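Home | Issues | Authors | Search

4.2 Handling of towels during loading and unloading

The second part of the study dealt with small household towels and the way they bunch when they are moved into or out of a round opening. We used 18 towels in two weaves, waffle and plain terry, all bought new and laundered 15 times before the first trial. Over the full series, 534 transfers were logged by the two authors, who worked from the same coding sheet.

Waffle weave behaved differently from terry in one respect. Its raised grid holds a fold once the fold has been made, so a towel picked up near the middle tends to keep a gathered tuft with two or more loose pleats falling from it. Terry opened out sooner and more evenly. Maddocks coded the pleats and Gough coded the creases; where they disagreed -- 92 transfers in all -- the entry was settled by going back to the notes.

Towels held by a corner hung longer and touched the rim of the opening more often. Towels held by a gathered fold were shorter and thicker, and covered more of the opening at once. Figure 3 has a white waffle towel held by a fold in front of the round opening, with a crease running diagonally across the gathered part.

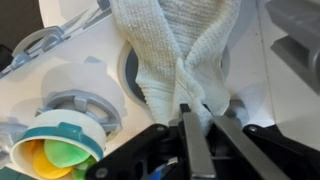

Does the weave matter more than the size of the towel? For bunching, the weave mattered more; size mainly changed how far the loose end hung.

Figure 3. White waffle-knit towel, gathered hold.

We did not test fitted items or anything with a hem thicker than the body of the cloth. Those are left for the Flilum series.

Contact: Emrys Gough, Berwyn Maddocks | Copyright 2018 the authors | Back to top

Related items
Crease retention in plain terry (Probert series)
Folding order and shelf depth: the Fedus notes
Gumier drying racks, a short report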